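Workshop notebook, December, 4.40 pm

Glue trials again. The Fulten batch arrived with a label promising "instant grab", a claim I have decided to treat as poetry. Mixed 300 g, same as last month, and left it under the lamp with a lid on.

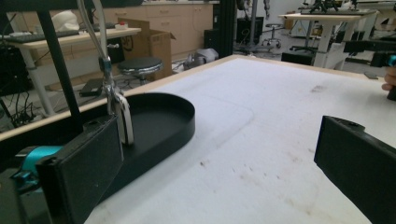
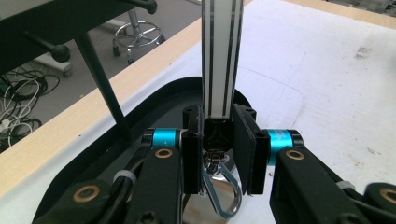
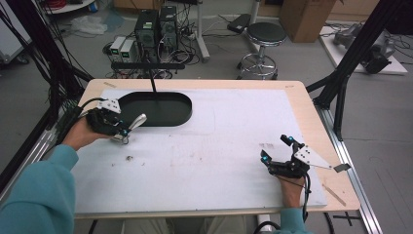
Strips one to six went under the clamps at noon. The Jenkins recipe says leave them overnight. The Drarka leaflet says two hours, but the Drarka leaflet also spells "adhesive" three different ways, so I went with overnight.

Pull test on yesterday's set: the beech joint let go at 879 newtons, the ash at 1031. The ash took a good chunk of wood with it and left the glue line perfectly smug. The oak came apart while I was carrying it to the bench, so no figure for oak. I have written "not ideal" in the log.

Questions for whoever reads this next: is the cold end of the shop worth bothering with before spring? The thermometer by the door has said 14 since I started here — I suspect it is a drawing of a thermometer.

Plerero want their sample joints in pine, with a clean edge and no squeeze-out. Pine drinks glue like a wedding guest, so size the end grain first and go back over it after ten minutes. Second pot tomorrow, another 300 g, this time weighed on the scales that work.

Still out of brown tape.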